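Clilano Community Help
Home > Workshop and Home > Robots and gadgets

Can a robot do the boring chores yet, at home or at work?

Roswitha Rathjen
Posted 16 October 2024

I run the small packing and test room at Brøndum and I also have a house with two teenagers in it, so I have chores coming at me from both ends. At work it's sorting small parts into trays, putting lids on, taking lids off, moving trays from one bench to the next. At home it's the usual: dishwasher, floors, socks.

I've got a floor robot (a Claltik, bought in March) and I love it, it does the whole downstairs while I'm out. That got me wondering how far off the rest is. Is there an arm with a gripper that can load a dishwasher? Or at least one that can pick up a tray and set it down where I want it? My budget at work is 2000 and I know that may be laughable. At home it's a lot less than that!

I'm happy to tinker. I can follow instructions and I've done a bit of Python.

Marked helpful by 33 members

Nathalie Van Hecke

Great question, and a good time to be asking it! I work with arms at Trirkano and I still get a kick out of them every morning, so forgive the length.

Work first. Moving a tray from one known place to another known place is well within reach. If your trays are all the same shape and you can fix a corner stop to the bench so they always land in the same spot, a small arm will do it all day. The things that decide whether it goes well are dull ones: how square the tray sits, how much room the fingers have on either side, and what's standing next door. We lost a whole afternoon to a neighbouring rack that was a finger's width too close.

Lids are harder than trays. They're thin, they tip when one side is gripped before the other, and clear ones are a real pain for cameras, which tend to look straight through and measure whatever is underneath. My advice is to start with a lid you can see. Put coloured tape along two edges if you're allowed to. Then go on to clear ones once everything else is steady.

Do as much as you can in a simulator before you spend any money. The good ones are free, your bit of Python is plenty, and you can drop a tray 400 times without sweeping anything up. Draw your own bench in it, with the real distances, and try the awkward spots first. You'll find out very quickly which trays need more space between them.

As for 2000, it'll get you a light hobby arm and a simple two-finger gripper. Fine for empty trays. Weigh a full one before you order, and look at what the arm can carry when it's stretched right out, as that number is always lower than the one in big print.

Home is another matter. The dishwasher is a lovely problem and I'd so like to see it cracked, but every plate is a different size and every family stacks it differently. People have shown arms doing it slowly in a kitchen that's been set up for it. I wouldn't buy one for that today. Socks, no. Give it a few years and ask me again, I'll be thrilled to be wrong sooner.

tobyfixes

Just get a second floor robot and make the teenagers do the dishes. Mine do it for pocket money, works OK most days.

Roswitha Rathjen

Ha, tried that Toby. Nathalie, thank you, this is brilliant. I weighed a full tray and it's 709 grams, so I'll go looking with that in mind. Do you have anything showing how tight the space gets around a clear piece? I want to work out how far apart to put my corner stops before I start drawing the bench.

Nathalie Van Hecke

709 grams is friendly, you've got choices. Have a look at the render below, it's of racks on a lab deck, though the spacing problem is the same as yours. One finger goes down each side of the clear piece, and the left one is also over the corner of the yellow rack. You can see the blue rack straight through the middle, too. I'd give yourself more of a gap than that to begin with and close it up later. Do post your bench when it's drawn, I'd love to see it! 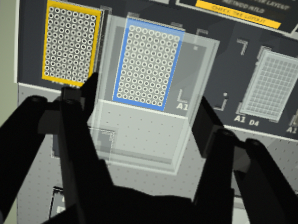

More in Robots and gadgets

Floor robot keeps stopping at the hall rug
Which free simulator runs on an old laptop?
Gripper pads: rubber or foam for shiny trays?
Has anyone got an arm to fold tea towels?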